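Ikgate Handling Trial
Progress report, second period
To: Rima Daher
From: Mojtaba Rashti

Summary

Spending is under plan, the bench is working, and I am still not convinced we should buy the second arm. The plan you approved assumed that by October I would be asking for the money. I'm asking you to hold it back instead, and to release a much smaller sum for the items listed near the end.

What has been spent

Of the equipment line we have used a little under half. Most of that went on the table and its fixings, which cost more to ship than I had allowed for. The arm itself is on the hire agreement we signed with Girometti, and the payments are as forecast. We have made no claim on the contingency.

The one overspend is on small parts. I had put down a token amount for brackets, collars, screws and cable, and we went through it before the end of the first month. Every change of tool seems to need a part that doesn't come with the tool. Whoever writes the next budget should treble that line, and if it's me, please remind me I said so.

Staff time is also over. My own hours on the bench were planned at one day a week and have been nearer two. Part of that is learning, and will not be repeated. Part of it is setting up again after somebody has moved something, and I expect that to carry on for as long as the room is shared.

The supplier quotes

We asked three suppliers for a price on a second arm with a gripper and a year of support. Zirkari came in lowest on paper. Their quote leaves out installation, leaves out the safety assessment, and prices support by the call. Nseir were the dearest and the most complete. Girometti offered to turn our hire agreement into a purchase, with a second arm at a reduced price if we order both together.

I went back to Zirkari twice to ask what a typical customer spends on support calls in the first year. The first reply was a brochure. The second said it "varies by application", and I don't doubt it. Without that figure the quote can't be compared with the other two, and I have marked it that way in the table sent to your office. If we add in the installation and the assessment at the prices Nseir charge, the gap between the two firms nearly closes.

The Girometti offer looks good until you read the dates. It runs for 19 working days from the day of the quote, and the reduced price depends on signing for both arms. I don't like being hurried, and I like it even less when the thing we would be hurried into is a purchase we may not need. I asked for an extension on Tuesday and have been told it is being looked at.

Where the bench work stands

We have kept to wooden boards and plain coloured blocks for now. I know this looks a long way from the packing line at Ikgate, and you said as much on your visit. I would still defend it. When a trial with a plain block goes wrong we can usually find out why within the hour. With real stock we would be arguing about the stock.

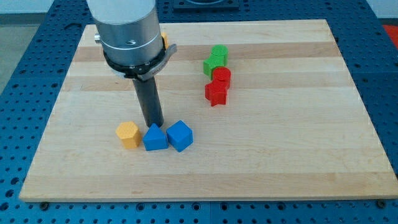

The log for the period has 967 trials in it. I would ask you not to quote that number to anyone as a measure of success. It includes repeats, runs stopped by hand, and 280 from the first weeks when the position settings were wrong and we didn't know it. Those will be left out of any analysis. What remains is enough to say that the arm goes where it is told to go, day after day, which was the first question in the proposal. It is not enough to say anything about the second question, whether it can cope when parts arrive in a different arrangement each time.

My worry is that the business case leans almost entirely on the second question. The savings table in the original proposal (page 3, the one with the shaded rows) takes it as given that one operator can look after two arms. I can't find where that came from. The supplier who gave it to us has since said it was "indicative". On our bench, one arm takes up most of one person's attention. I would expect that to improve, but I have no evidence yet on how far, and I would rather not buy a second arm in order to find out.

Things that have gone well

The table was worth the money. Being able to bolt things down on a known grid and put them back in the same place has saved a good deal of arguing. If the project stopped tomorrow it would still be useful to the department, and I would count it as the safest purchase so far.

The hire agreement has also done its job. We can hand the arm back with a month's notice, and the servicing is theirs to pay for. The sales side have been telling us for some time that hiring is poor value against buying. Over five years, perhaps. We are nowhere near ready to make a five-year promise.

What I am asking for

Please hold the second-arm money until the end of the next period. I would like the following released now:

Small parts, at three times the original line.
A lockable cabinet for tools and blocks.
Two days of training for one more member of staff, so that the bench doesn't stop when I am away.
An independent safety assessment of the present set-up, which we will need whichever supplier we choose.

Next period

I will run the varied arrangements properly, with the block positions drawn up in advance by somebody other than the person running the arm. I will also keep a plain record of how many minutes an operator spends attending to each session. That record is what the savings table needs – at present it has a guess in that column. Nseir have agreed to let us visit one of their customers, provided we sign a confidentiality form, and the form is with our legal office.

If the Girometti deadline passes without an extension, my advice is to let it pass. Discounts of this kind have a habit of coming back near the end of a sales quarter. I could be wrong about that, and if so we will pay the full price for a second arm, having first found out whether we want one.

Mojtaba Rashti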